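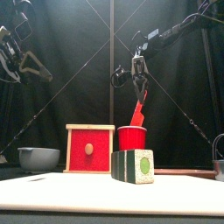 On the white table: a red cup, a gray bowl, a green block and the small box with the round knob.

About Us

Coughlan & Juvach sells secondhand small things. We have tried grander ways of putting it, and a sign painter once talked us into "curated household miniatures," but customers kept asking whether that meant dollhouses. It does not. It means cups, bowls, boxes, spatulas, and whatever was at the back of your aunt's kitchen drawer.

The shop opened in Harville one July, in 2 rooms above a shoe repair place, with 94 items on the shelves and a cash box that wouldn't lock. We are now on the ground floor at Kenetti Yard. The cash box still doesn't lock, but it has a better view.

What we buy

Mostly things that fit on a table. Our buying rule is that one person has to be able to carry it up the stairs, a rule left over from the days when we had stairs. We like small wooden boxes, especially ones with a felt front and a knob that makes you want to see what's inside. (Usually a button. Once, a very old mint.) We like bowls in colors that go with nothing. We will look at a red party cup if you bring one in, though you should not plan your retirement around it.

What we don't buy

Encyclopedias, fondue sets, anything that ticks. We have 7 fondue sets already and have stopped making eye contact with them.

How pricing works

Everything under the front window is the same price. Everything else has a tag, written in pencil, and the pencil is open to discussion until closing time. If you can't find a tag, ask at the desk and we'll look at the object for a while and then say a number. Regulars have noticed that the number is often 58 cents. It's a perfectly good number.

Visiting

Come in, pick things up, open the little doors. Bags can stay by the desk. Parking in the Yard is free if you can find it, and the bus stops outside the bakery, where you will be delayed. If you're bringing more than one carton to sell, please call first so we can clear a table.

Page last updated 14th October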